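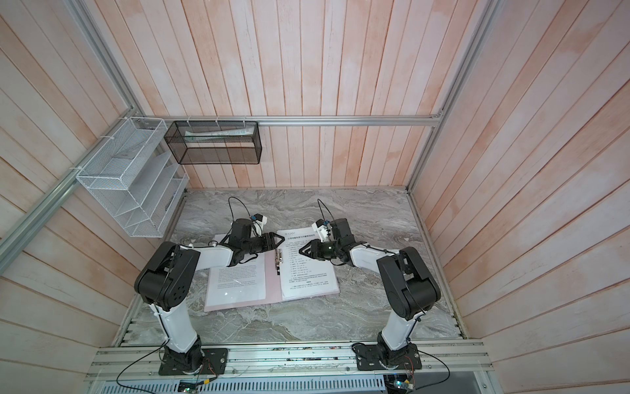
Two robot arms at an open ring binder on the bench at Tandine's records office.

Tandine hands the ring binders to the robots, and keeps the staff

Irnesa, March. Tandine, the document handling firm, has put two-armed benches to work on the job its staff have complained about for longest: the opening, checking and refilling of ring binders. The benches are part of a project called Pallaline. The name was chosen by vote, and the company would like it known that the other entries were worse.

Tandine looks after paper records for firms that are obliged to keep them. A good deal of this paper lives in ring binders, and a good deal of it goes out of date. Instructions are revised, page 14 is replaced by a new page 14, and somebody has to open the rings, take out the old sheet, put in the new one and close the rings again without trapping a finger. The Irnesa office has 409 binders on its regular round. Until this spring all of them were done by hand, mostly on a Monday, mostly in silence.

Pallaline has 2 benches at Irnesa. Each has a pair of arms fixed along the near edge of the table, with a gripper and a small camera at the wrist, so that one hand can see to the rings while the other deals with the page. The tabletop has a marble pattern and the walls round it are pink and white planks. Visitors tend to mention the decor before they mention the robots. Tandine has stopped being surprised by this.

The arms are slow. A practised clerk can change a page in the time it takes a bench to settle its grippers over the sheet, and several clerks have come by to demonstrate. The company does not dispute the result. The benches are there because they will do the same page change at four in the afternoon as they did at nine in the morning, and because they have no opinion of ring binders.

What changes for the staff

The office employs 89 people, and none of the posts is being cut. Of these, 6 clerks used to spend most of their week on binder rounds. They now split their time between running the benches and the checking work that used to be squeezed in after lunch: reading the new pages against the old, ringing customers whose revisions do not add up, and finding out why a safety notice has two different page numbers.

Running a bench means laying out the binder, telling the system which page is to go, watching the change and signing it off. It also means stepping in when two sheets cling together. The benches have been taught to stop and ask when this happens. In the first weeks they asked a great deal, and the clerks gave them the sort of nickname that does not go in a press release.

The work has been regraded, with a pay rise to go with it. All 6 clerks were given paid time away from the round to learn the benches, and any of them may go back to general records work on the same grade if the novelty wears thin. One has asked to do so. She prefers the post room, which has a window.

Staff were also asked what they would miss about doing binders by hand. Replies were brief. The most common was a blank space, followed by the chance to listen to the radio. The radio has been moved next to the benches.

What does not change

The benches do not decide what goes into a binder. A clerk does that, and a clerk's initials still go on the log sheet inside the cover. Lever arch files, anything with a broken ring and anything mended with tape will still be handled by people. So will the Sarkar archive, where the older binders have swollen with damp and need to be talked round.

The benches are switched off when the office closes. Tandine looked at running them overnight and decided against it, as someone would have had to come in at seven to find out what they had been asking since midnight.

Next steps

Pallaline will stay at Irnesa until the whole round has been completed on the benches, after which the company will decide whether its Sarkar office should have a pair as well. Staff at Sarkar have been invited to come and see the work for themselves. They have asked whether the pink walls are compulsory.

Notes to editors

Tandine stores, updates and retrieves paper records for business customers from offices in Irnesa and Sarkar. Visits to the benches can be arranged through the Irnesa press desk on any working day except Monday, when the new pages arrive and the office is not at its most welcoming.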